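Nastden Shallow Round Plate, Gray
Item group: Serving and tabletop
Supplied by Sunitz

Overview

The Nastden shallow round plate is a wide, low-rimmed serving plate in matte pale gray. It is sold for breakfast counters, staff kitchens, sampling tables and home use. The well is flat across its full usable width, and the rim rises in a gentle curve with no step or ledge at the transition. The same plate is used for dry foods, cut fruit, bakery items and small packaged goods.

The shape has been in the catalog since the first Nastden series. The current version has a wider foot ring and a revised surface finish. Plates from the earlier series can be stacked with the current one, but the stack will lean slightly after four or five pieces and should be kept low.

Materials and finish

Body: fired stoneware, single color throughout
Surface: matte glaze on the inner face, rim and outer wall
Foot ring: unglazed, ground flat after firing
Color: pale gray. The rim may look lighter than the well under directional lighting, because the curve catches more light than the flat area.

Color varies between production lots. Orders for a single room should be placed together so that all plates come from one lot. The lot code is stamped inside the foot ring. Reorders can be matched to an existing lot for as long as that lot remains in stock – send the code with the order.

Handling and placement

Set the plate down flat. The foot ring will not mark a sealed tabletop in normal use, but it is unglazed and should not be dragged across lacquer, soft wood or polished stone. On textured or granular tops, lift and replace. Grit caught under the ring is the usual source of scratches on both surfaces.

The rim is meant to be held from below with the fingers, thumb resting on the upper edge. Do not carry a loaded plate by one side. Wide plates of this type concentrate stress at the grip point, and chips at the rim almost always start there.

For counter service, leave a hand's width between plates. For shelf storage, stack no more than 25 pieces. Place a paper or felt divider between plates if the stack will be moved by cart.

Use with dry cereal

A shallow plate holds less cereal than a bowl of the same width, and it is not intended for cereal served with milk. It works for dry portions at a sampling table, for rings and clusters served as a snack, and as a catch plate under a box or dispenser.

Ring-shaped cereals roll. On a flat well they settle in a single layer and stop at the curve of the rim, provided they are poured from a low height. Flakes and puffs behave differently: flakes slide over one another and heap at the center, and light puffs tend to bounce. For puffs, pour in two stages.

Pouring from a carton:

Open the inner bag along one short side only. A full-width opening gives no control over the flow.
Fold the carton flaps fully back so they do not interrupt the stream.
Tilt the carton so that one lower corner or one open corner leads, and keep the leading corner over the center of the well.
Stop when the layer reaches the start of the rim curve. Above that line the plate cannot be carried without spilling.

Cereals labeled gluten free should have their own plates. The matte glaze is nonporous, but the unglazed foot ring can hold fine crumbs, and stacked plates pass crumbs from the ring of one to the well of the next. Kitchens that serve both types should keep two separate stacks and wash them in separate loads. Colored rim dots for marking are available from the accessories list.

Care

Dishwasher safe, commercial and domestic
Microwave safe for reheating
Not for oven, broiler or open flame
Not for freezer storage with wet contents

Metal utensils leave gray marks on matte glaze. These are deposits of metal on the surface and do not indicate damage. Remove them with a nonabrasive cream cleaner and a damp cloth, then rinse. Do not use steel wool or scouring powder – either will polish the glaze and leave a shiny patch that cannot be reversed.

Let plates dry fully before stacking. Water held in the foot ring dries slowly and will leave a mineral outline on the plate below. In hard-water areas, a rinse aid at the standard setting is usually enough.

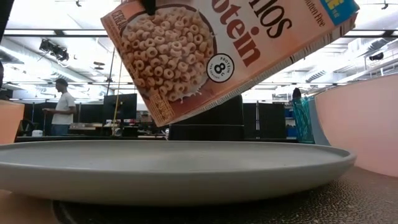 Can the plate be used as a base for displaying an unopened cereal box?
Unopened boxes can stand on the well without tipping as long as the base of the box sits wholly on the flat area. A box that rests partly on the rim curve will lean and should be moved inward or laid on its back.

Packing and order quantities

Plates ship in inner packs of 2, boxed with molded pulp trays. A full pallet holds 720 plates. Mixed pallets with other Nastden tableware are accepted if the plates form the bottom layers. Inner packs are not split.

Check each carton on delivery. Breakage in transit should be reported before the cartons are discarded, with the lot code and a note of which tray position was affected. Replacement plates are sent from the same lot where possible.

Related items

Nastden deep bowl, gray. For cereal served with milk. Same glaze, narrower foot.
Nastden side plate, gray. Stacks inside the shallow round plate.
Daseleck felt dividers. Cut to fit the well.
Daseleck rim dots. Dishwasher-resistant, supplied on a sheet in mixed colors.
Gunawardena countertop rack. Vertical storage for wide plates. Check the slot spacing against the rim height before ordering.

Notes on this revision

The care section was rewritten after questions from buyers about utensil marks. The advice on granular tabletops was added at the request of Vasiliki Margaritis in product testing. The earlier page gave a stack limit for the old foot ring, and that figure no longer applies to current stock. Plates from the first series should still be kept to the lower limit printed on their carton.

The white and charcoal versions are on separate pages. Charcoal shows metal marks less but shows mineral deposits more. The next production lot in gray is scheduled for May, and lot-matching requests against current stock should be in before then.

Contacts

Trade orders and lot matching: Rizwan Jafri
Samples and color cards: Beverley Mottram
Breakage and returns: Cameron Carnegie

Page last revised Mar 23, 2024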